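# About Hendbridge

Hendbridge is a reuse house, which is our own name for it, and over the years we have heard a good many others. We take in household goods and toys that people no longer need, sort them, clean them up where they want cleaning, and send them on to families, playgroups and schools that can use them. We started in two rooms behind a bicycle shop on Masri Street, and if you were one of the people who carried a box up those stairs, we still owe you a cup of coffee and would love for you to come by and collect it.

Today we have a proper building with a loading door, a kettle that works most of the time, and 39 regular drop-off points between here and Horkska. What we do has not changed very much. Someone brings us a bag of things from the back of a closet, and we go through it one item at a time.

## How a thing gets from your closet to somebody else's

Everything that comes through the door is emptied out before it is sorted. We tried for a long time to sort straight from the bags, and it never went well - small things stayed at the bottom, and a spoon would turn up in a sack of sweaters three weeks later. So now it all goes into a big bin first, where it can lie flat and be seen.

People sometimes ask whether they should separate their things before they bring them. If you like doing it, please do, and we'll be grateful! But we really don't mind a mixed bag. Most homes are mixed, after all. The brush lives under the sink and the bath toys live next door, and when a family moves they tend to go into the same box at the very end, when everyone is tired and the tape has run out.

Our bins are not pretty. The paint goes first, along the slopes where things slide down, and then the floor gets its scratches, and after a few years every one of them has its own pattern. We have thought about repainting and always ended up spending the money on shelves.
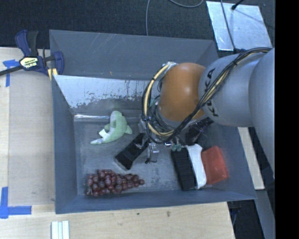
## Soft toys

Plush animals deserve a section of their own, partly for the sheer number we receive and partly for the feelings they stir up. A pale green dolphin is as welcome here as any teddy bear. We look at the seams, the eyes and the stuffing, and we leave the little sewn-in tag alone if it is still there, as it usually carries the washing instructions and saves us a lot of guessing.

After that comes the wash. Soft toys go through on a gentle cycle inside a cotton bag, and then they hang in the drying room, which is the warmest and by far the most popular place in the building. Anything with a small tear goes to the mending table. We keep a drawer of thread in every color we have ever been given, and the match is often quite close, though we won't promise you won't be able to find the stitches.

If a toy is too worn to pass on, we save what we can of the stuffing for repairs.

## Brushes, kitchen things and everything else

Household items are sorted by the room they belong in. Kitchen goods have the longest shelf, then cleaning things, then a shelf labeled "hall," which has slowly become the place for anything we can't decide about. Brushes get a soak in warm soapy water and a good long rest with the bristles facing down.

We are happy to have:

- clean plush toys of any size
- brushes, dustpans and buckets
- pots, bowls and everyday dishes
- games and puzzles, even with a piece missing (please write it on the lid)

We can't take mattresses, car seats or open bottles of cleaning products. Our friends at Jevumden can help with larger furniture, and they will pick up from your home if you call ahead.

## Where it all goes

Most of what we sort leaves again inside the month. We make up boxes for families setting up a first home, and playgroups choose their own toys from our shelves. Every June we hold an open day, with tables in the yard and lemonade, and anyone at all may come and fill a bag. The last one brought in visitors from 19 towns and villages, and we ran out of lemonade before lunch.

If you would like to see the sorting room, just ask at the front counter. Someone is usually glad of an excuse to put the kettle on and show you the way - and if you have a bag for us, bring it along with you.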